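2026-10-30, Mosmont workshop, bottle sorting

Really good morning on the drink bottles! I'm weighing each batch before it goes in the shredder this time, which I wish I'd done back in February when we ran the Ruddock lot and had to guess the yield afterwards. First tub of clear came to 925 g with the caps off and the labels still on.

Caps are their own stream now. Any colour goes, so long as it's a cap and not a neck ring (the rings keep sneaking through, grr). 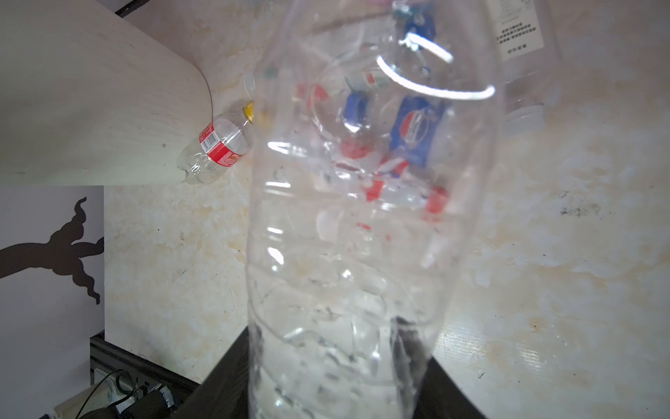 Tegan Cartwright reckons we should crush everything flat before weighing so more fits in the tub, and I'm keen to try it. Labels are still the slow bit. Ones with a glued seam want a soak, and 90 minutes in warm water got nearly all of them off without scraping, which is brilliant.

Clear flake into the Akach bin, coloured into the Juvov one. Caps so far: 214 g. Would love to hit 300 before we press a test sheet.

Still to do: new blade for the label knife, rinse the grey tub.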